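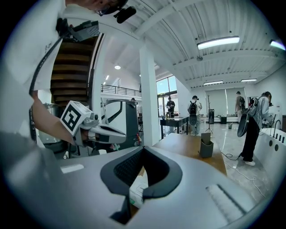

Search tickets Search Clear

Ticket: ground floor too warm by the windows
Status: open
Raised by: Olga Manzano
Handled by: Wyn Beddoe

Olga Manzano, 9.40
It's the window side again, past the big white pillar. By mid-morning it is stuffy down there and people drift off to the stairs. Hamada came out in February and said the vents were balanced. I don't believe they were. Can someone look properly this time?

Wyn Beddoe, 10.15
Had a look. The Hamada sheet says "balanced, no fault found" and gives no readings, so I can't tell what they balanced or against what. What does the wall control say when it gets stuffy?

Olga Manzano, 10.30
It says 2. That's the fan speed. It says 2 whatever I do to it, which is rather my point.

Wyn Beddoe, 11.05
Tried the wall control myself. Turned it up to 5, heard no change. Turned it off, heard no change. Either the fan is very quiet or the control isn't talking to it. I've asked Hidamen, who fitted it.

Covadonga Urquijo, 11.20
Could it just be the glass? There are tall windows behind the pillar, and the only shade is the rear blinds and whatever the greenery gives. I'd want to rule that out before paying for another visit.

Wyn Beddoe, 11.50
Could be. But then the balcony level ought to be worse, with warm air rising, and the people up there haven't complained. I'm not ruling it out. I'm not buying more blinds on a guess either.

Wyn Beddoe, 14.10
Hidamen rang back. They suggest "resetting the system". Asked what the reset does and was told it usually helps. Did it anyway. Control went blank, came back, says 2.

Olga Manzano, 14.25
Still stuffy.

Fulgencio Segura, 15.00
We have a quote from last time for a new control and wiring, 2000 before fitting. I'm not signing that until somebody shows me the old one is broken.

Wyn Beddoe, 15.20
Fair. Next steps: put one thermometer by the windows and one at the foot of the stairs, write both down morning and afternoon, and get Hidamen to open the fan housing while I'm standing there. No more resets over the phone. Leaving this open.

Last updated: 15.22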